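Section 2: Setting up the table and the sorting pieces

Before you start, wipe the tabletop with a dry cloth. Lustex tabletops can be used as they are. On any other finish, check that the bowl does not slide when you nudge it.

1. Push the two tables side by side. A narrow seam between them is fine.
2. Put the bowl near the middle of the larger table, well away from the seam.
3. Lay one piece of play fruit on its side, a short distance from the rim. Start with the strawberry.
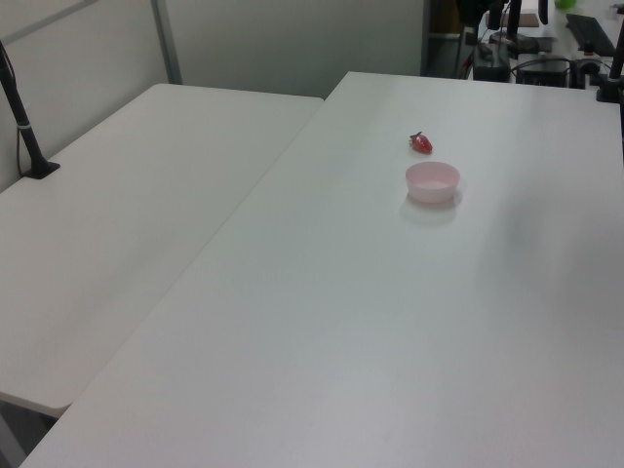 Despina Stoyanova adds that at Mirkgate they begin every round with a single piece and leave the rest of the fruit in the storage tub, out of sight.

Note: The Lambrakis set (item 501) comes with two bowls. Use one at a time. Keep the other for Section 4.

4. Move the fruit into the bowl. It may come to rest anywhere inside and does not have to be centered.
5. Check that the whole piece is below the rim before going on.

Caution: Play fruit is not food. Keep it apart from real fruit and away from children under three.

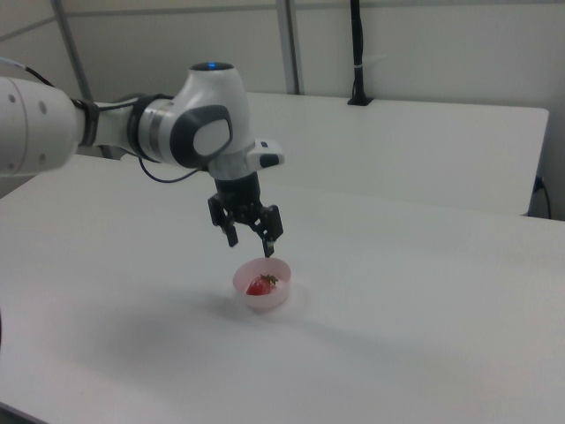

Would a deeper bowl be all right? Ours at Flindcombe got cracked and the only spare we have is a cereal bowl.

A cereal bowl will work if it is wide enough to take the largest piece in the set. Do not use glass.

6. Take the fruit out, put it back on the table and repeat with the next piece.
7. When you are finished, wash the bowl and fruit in lukewarm water with a little dish soap. Let them air dry before closing the tub.

Replacement bowls are listed under Spare Parts.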